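Home Explore Notifications Messages Lists Profile More

Went to the open day at Clidari. Packing automation, free lunch, lots of lanyards. Thread, because I've had people asking whether they should bother with the August one.

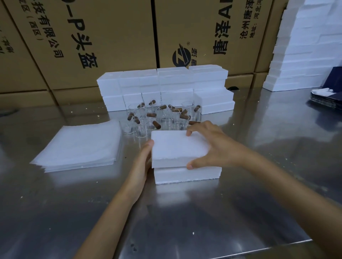 Foam blocks, glass cups, brown sticks, and two hands doing the stacking.

1/ The pitch first. Clidari says its system, Prolis, can learn a bench packing job from recordings of people doing it. Their slide said 422 recordings for one task. I asked what counts as one recording and got "a full attempt." Including the bad ones? "We're looking at that."

2/ The job on the bench is the kind I know from my own years in a packing room. Light foam, small clear glass, no two edges of the polystyrene quite alike. It crumbles, and the crumbs get all over the steel. Fine for a person. I'd like to see a gripper squeeze a block like that all shift without chewing up the corners.

3/ Benedek Kozma ran the tour. Nice guy, knows his stuff, answered most of what I threw at him. When I asked about breakage on the glass he said they don't have a number they're happy with yet. I'll take that over a made-up one.

4/ Then the live demo. 30 minutes on the schedule, 12 minutes of arm moving. The rest was a talk and a restart. It put foam on foam, slowly, and got it square most of the time. It never touched glass while I was standing there.

5/ Somebody near me said "well, that's the hard part done." No! Putting one block on top of another is the easy part. The hard part is a pile of little cups with sticks lying every which way across them, and picking out the one you want.

6/ Ruairi Jardine from Nomach was there too. He's keener than I am. His view is that you give the arm the foam and leave the glass to people, and you'd still save some wrists. OK, maybe. But then you're paying for a robot and a person at the same table, and I'd want to see that quote.

7/ Fröhlich had a booth by the door selling grippers with soft pads. Tried one on a scrap of foam. It left a dent. The rep said the pressure was set for cartons. Could be true. Why bring it to a foam demo set for cartons?

8/ What I did like: they let you stand at the bench and watch the manual work for as long as you wanted, with no curtain and no video. I spent longer there than at the robot, and learned more about what they're up against.

9/ Should you go in August? If you pack anything fragile, sure, but take 2 of your own worst parts in your bag and ask them to run those. I asked if that's allowed and Benedek said to email ahead. I've emailed. Will post the reply under this one when I get it.

Feb 9, 2024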